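Chapter 8
Setting Up and Looking After a Tabletop Cell

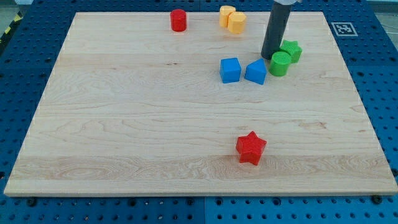
Before you start

Welcome to the part of the book where we finally get our hands on a machine! Up to now you have read about joints, reach and payload. In this chapter you will take one small cell, the kind with an arm, a perforated table and a board of coloured blocks, and learn to keep it in good order from one term to the next.

The cell we follow belongs to the training workshop at Edthorpe, where Smaranda Cozma and Vichien Klinhom have run it since April of the year it was bought. Their logbook has 62 entries, and we shall borrow from it freely. Some of them are gloriously dull ("table wiped, bolts checked") and those are the ones I like best, as a dull logbook usually means a healthy machine.

What you will learn

How to bolt down a perforated table and check that its panels sit level with one another.
How to place a square black-and-white marker beside the work board, and how to tell when it has shifted.
How to bring the arm's tool down close to the board without touching it.
How to choose test blocks. Cylinders, cubes, prisms and stars each ask something different of the arm, and the stars are great fun.

A first look at the job

Think of the cell as a chain. The floor holds the table, the table holds the board, and the board holds the blocks. If one bolt works loose in a panel, the arm may still go exactly where it was told, yet the block is no longer there. Cozma's entry for 1st September records a whole morning spent on the arm's settings before she put a spanner to the table. The fault was a single bolt head standing slightly proud under the board.

So we begin at the bottom and work upwards. Section 8.1 deals with the table and its bolts. Have a spirit level, a set of hex keys and a soft cloth ready, and switch the arm off at the wall before you reach across the board.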